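Ginarberg Room Tidy: Read Me

Version note: replaces the January sheet. Covers the main workroom only. The Jeltach store has its own list.

What this is
A short guide to keeping the workroom in order: printed sheets, floor, shelving and the tall white cabinet. It takes 15 minutes if the room was left in a fair state, and nearly 90 if it was not. The tidy starts on Friday once the benches are free.

Printed sheets
Pick up loose sheets first. Check both sides for a barcode before putting anything in the recycling. Sheets with a barcode go in the Tolentino tray, text side up. Hand them over one at a time if two people are sorting, as they stick together in a pile.

A printed sheet with a small barcode-like block near its lower right corner, held out in the gripper: 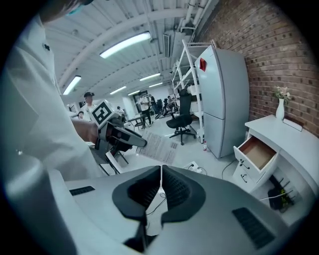 Floor and shelving
Work from the shelving rack towards the middle of the room.
1. Collect bottles from the floor. Look along the foot of the rack and the base of the cabinet, where small ones end up.
2. Read the label if there is one. No label means it goes to the Gremon box, cap on.
3. Push chairs clear of the rack so the lower shelves can be reached.
4. Leave cables where they run. Do not unplug anything by the cabinet.
5. Sweep along the skirting on the brick wall side.

The top of the cabinet is not a shelf. Take down anything left up there and ask whose it is before moving it elsewhere.

The cabinet by the brick wall, with two small bottles on the floor near it:

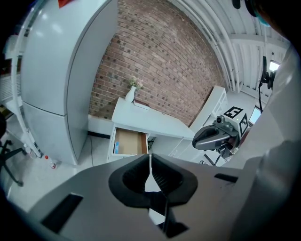 Patricio Rivadeneira: Could step 2 come before the sheets? I keep treading on bottles while I'm carrying paper, and the Gremon box is next to the door anyway.

Reply: Yes, either order is fine. The list will be changed in the next version.

Known gaps
Nothing yet on the drawers. Bin days are on the sheet by the sink.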